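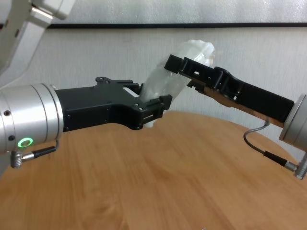

Drallance two-arm handling: progress report to the Stulusham fund
Prepared by Amber Oakley, 9 February 2023

We are behind the plan we sent you in December, and I would like to say so before the better news. The bench at Cundale has been recording on 14 working days. Both arms run, and the operators can now get through a session without me standing over them.

What I doubt is the value of what we have saved. Around 30 hours are on disk, but too many of the examples look alike: same table, same light, same operator habits. The Wang team reads the total as a sign that training can start. I don't. A system that learns from these will learn our habits along with the task.

Clear and cloudy items remain the weak spot. With one gripper low and the other high, the operator can hold such a piece up between them, but the people labeling the recordings disagree about where its edges are. I have set those examples aside until two labelers agree on each one -- slow work, and not in the budget.

For the next period I ask to move money from recording to labeling, and to add two operators who have not used the arms before. I can't promise this will fix the problem. I would still hold off on the larger order of storage until we have seen a first test on objects left out of training.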